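Selling the yarn stash, part two

Thursday, September 2, 2021

I said in the spring that I would write again once I had made some progress with the yarn. The closet in the back bedroom now has a floor. I still own more wool than I can knit in the next ten years, but it fits on three shelves and the doors close.

Most of what went was sock yarn. I bought a lot of it when we lived in Cairns, where it was far too hot to wear wool socks and I suppose I was homesick for cold feet. The Junura colors sold first, all 11 skeins, and to the same person. The Plamatura cotton is still here. It splits, and anyone who has used it knows it splits, so I have marked it down twice and may just make dishcloths.

Things I got wrong at the start: I priced by what I had paid. A skein that cost me a lot eight years ago and has lost its label is worth what someone will give for a mystery skein. I also listed everything one at a time, which meant a separate trip to the post office for each. Lots of three or six work much better. People want enough for a sweater, or at least a hat and mittens. 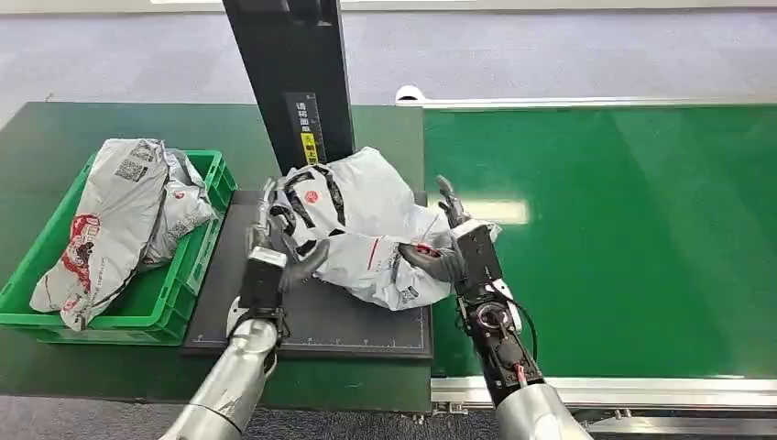
Postage was the other surprise. I had been guessing at weights from the yarn labels and kept coming out short, because the label doesn't count the packaging or the pattern leaflet I like to tuck in. Now I weigh each parcel after it is closed and write the number on a sticky note before I do anything else. A bag also goes cheaper than a box for most of what I send, and yarn doesn't mind being squashed. Buttons and needles still go in a box.

I had one return. A buyer thought a gray was going to be bluer. I took it back without arguing and relisted it with a photo taken by the window in the morning, next to a sheet of white paper. It sold the same week.

Gergely Gulyás left a comment on the last post asking whether I check for moths. Yes. Every skein spends three days in the freezer in a zipped bag, comes out for a day, and goes back in. I found damage in one bag of Prallen lace weight, and that went straight in the trash along with the basket it had been sitting in. I was sorry about the basket.

So far I have made up to 500 dollars, depending on whether you count the tape and the gas, and I haven't kept good enough records to say. I spent part of it on a proper swift – the old one wobbled.

Next are the sweater quantities, which are harder to part with. There is a dark green I bought for a cardigan and have wound and unwound twice. I'm giving it until November. If it isn't on the needles by then, it goes on the list with the cotton.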